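La cocina de Pekier estrena sus meriendas de febrero

Con el frío todavía metido en los huesos y muchas ganas de verse las caras, el centro vecinal Pekier ha vuelto a abrir su cocina a las familias del barrio. Las meriendas serán cada martes a las cinco de la tarde durante todo febrero, y ya hay 38 niños apuntados, que se dice pronto para una actividad que el año pasado empezó casi de puntillas.

Carys Voyle, que coordina el programa, cuenta que los pequeños aprenden primero con comida de peluche (la sandía y el plátano pelado son los que más cariño reciben) y que luego, ya con un adulto al lado, pasan a los cuencos y las tablas de madera. «Vienen por jugar y se van a casa queriendo poner la mesa, y eso a los padres les encanta», nos decía entre risas.

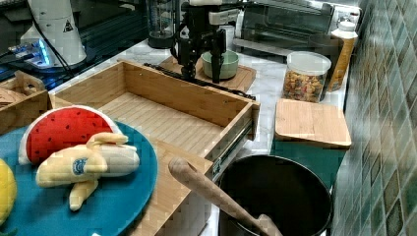
Cómo apuntarse

Las inscripciones se hacen en la entrada del centro, preguntando por Edit Lengyel, que atiende con una paciencia infinita. La cuota es de 20 euros por familia para todo el mes, merienda incluida, y quedan unas pocas plazas para los de seis a nueve años. Conviene avisar de las alergias al rellenar la hoja y traer un delantal de casa, aunque sea viejo. Si alguien tiene frutas o verduras de peluche que ya no use, en Pekier las recibirán encantados.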